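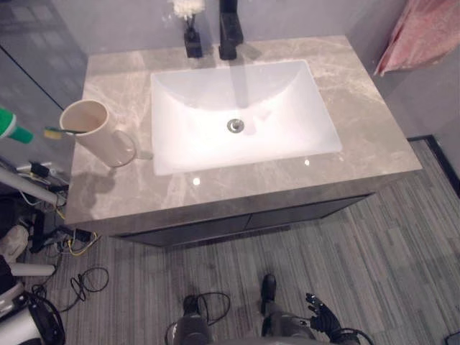
A **bathroom vanity** is a washbasin and the cabinet beneath it, joined by a countertop so that the whole thing works as one piece of furniture. The word once meant a dressing table, and something of that older use survives in the way people gather their small daily belongings around the sink — the mug, the toothbrush, perhaps a little flower in a holder.

An undermount sink is fixed to the underside of the slab, which leaves the stone edge showing all the way around and lets a wet counter be wiped straight into the bowl. Gray stone with pale veining is a great favorite, often paired with a matte black faucet.

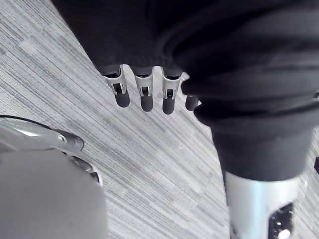 *This page was last changed on a Saturday in February by Tharushi Haque.*

## Keeping it tidy

Toothbrushes are happiest standing upright in a mug or cup, bristles at the top, where the air can get at them. A brush laid across the rim dries well enough, but it is easily knocked into the basin by a passing sleeve. Stone counters like a soft cloth and mild soap, and many households find that a quick wipe each evening saves a good long scrub at the weekend.

## See also

- Pedestal sink
- Medicine cabinet
- Toothbrush holder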